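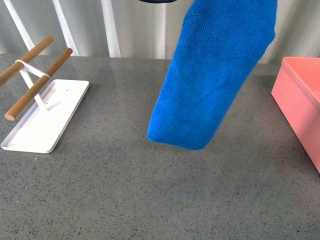 How many cloths can I hang on the towel stand at one time? One per dowel dries fastest, so two in all, and a third can wait its turn folded over the edge of the sink.

Guides > Kitchen > Odumholm Towel Stand > Setting up and daily use

Last updated: Monday, March 22, 2021

4. Setting up the stand and hanging your cloths

We love this little stand, and once it has a spot on the counter you'll wonder where you used to put all those damp cloths! Set-up takes a few minutes and needs no tools.

4.1 Choosing a spot

1. Clear a flat stretch of counter near the sink. Stone, quartz, laminate and sealed wood are all fine.
2. Wipe the counter and dry it well. Grit under the tray can scratch a polished surface.
3. Set the tray down and turn it until the dowels point the way you want to reach. Many people like it at an angle (Hadiza Danladi, who wrote the first version of this guide, swears by it) as you can get to both dowels without leaning over the sink.
4. Press lightly on each corner. If the tray rocks, move it a little and try again.

CAUTION: Keep the stand at least 8 inches from any burner, toaster or kettle. Cloths and wooden dowels can both catch fire.

4.2 Fitting the dowels

1. Open the crossed frame until it stops.
2. Slide the first dowel through the rear strap, rounded end first.
3. Slide the second dowel through the front strap the same way.
4. Pull each strap snug. The dowels should stay put when you tug gently on the ends.

Note: New dowels can feel tight. Leave them overnight in a dry room and they usually go in without a fight. Please don't sand them!

4.3 Hanging a microfiber cloth

Terry microfiber is wonderful stuff. It picks up crumbs, water and greasy fingerprints in one pass, but it needs air on both sides to dry properly.

1. Rinse the cloth in warm water until the water runs clear.
2. Wring it out over the sink. Twist once, let go, twist again the other way.
3. Hold it up by one end and give it a good shake so the folds drop out.
4. Lower it over the front dowel with the same amount of cloth on each side.
5. Spread it along the dowel. A bunched-up cloth stays damp in the middle and starts to smell.

Note: If you keep a blue cloth for counters and another color for the floor, give each one its own dowel. It's such an easy habit to get into.

4.4 Care

- Empty the tray whenever water collects in it, then wipe it with a soft cloth.
- Wash microfiber separately from cotton. Skip the fabric softener, it coats the loops.
- Rub the dowels with a little food-safe oil twice a year. We do ours in June and again before the holidays.

CAUTION: Do not put the dowels in the dishwasher.

Spare dowels and straps are listed in section 8 under part number 504.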